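Seed library in Prenwood opens its drawers for a new season

If you have been meaning to try something new in the vegetable bed this year, the seed library in Prenwood would like a word with you. The old card-catalog drawers at the Schmieder Garden Center are full again, and starting in February anyone with a patch of dirt, a balcony or even just a sunny kitchen sill can stop in and take home a few packets for free.

The idea is as simple as it was when the library started. You pick out your seeds, write down what you took in the green notebook, and grow them however you like. If things go well, you let a plant or two go all the way to seed, dry what you get, and bring a little envelope of it back in the fall. There is no fine if you forget, and no hard feelings if the rabbits got there first (they have been very hungry in Prenwood these last few summers).

This season's list runs to 133 varieties, up from 100 last year, and a good share of the new ones came in from backyard growers right here in town. There are 22 kinds of tomato alone, from tiny yellow ones that do nicely in a hanging basket to big ribbed slicers that will want a sturdy cage and a lot of patience. Bean lovers have 11 to pick from, and the pole beans are always the first to go, so come early if you have your heart set on them.
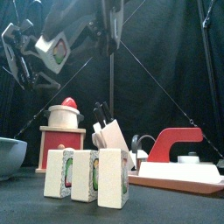
A gripper with a sensor pad on one finger, in front of a black curtain.

Flowers get two drawers of their own this time around. You will find zinnias, cosmos, love-in-a-mist, and an old-fashioned sweet pea that smells the way you remember your grandmother's porch smelling. The herb drawer has been sorted into plants that like to be started indoors and plants that would much sooner be sown right where they are going to stay, with dill and cilantro firmly in the second group.

Beginners might like to start with lettuce, radishes or bush beans, which forgive almost anything and are ready to eat before you have had time to get discouraged. Each packet has a planting depth and a rough sowing date on the label, and a sheet on saving your own seed is tacked up beside the drawers. Squash and pumpkins are a bit trickier to save, as they cross with their neighbors so freely, but you are welcome to grow them just for the table.

The seed library is open from 10 a.m. to 4 p.m. whenever the garden center is. Please take no more than five packets per household in February, and bring a pencil if you can, as the one on the string keeps going missing.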